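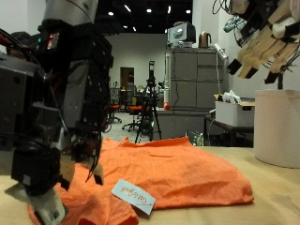 Marisol Bautista has been teaching the same pupil to handle cloth since February, and the pupil still has no feel for hems. She works the arms by remote control at Tunonar, a small firm that wants robots to do the laundry it can't persuade its own staff to do.

The method is simple to describe and tedious to live through. Bautista pinches the controllers, the grippers pinch the fabric, and the software files away every twitch. Then she musses the cloth and starts over. A decent session yields 200 recordings. The collection stands at 1,261, which includes the one where she sneezed.

"It copies everything," she says. "I hesitate before a corner, so now it hesitates before a corner. I've passed on my doubts."

Her colleague Njål Blomqvist prefers to grab an arm by the wrist and walk it through the motion, like a dance teacher with a very heavy student. The two of them disagree about which way is better – politely, and usually before lunch. Blomqvist's robot is smoother. Bautista's is faster, and folds sleeves the way her mother does, in thirds.

Neither of them irons.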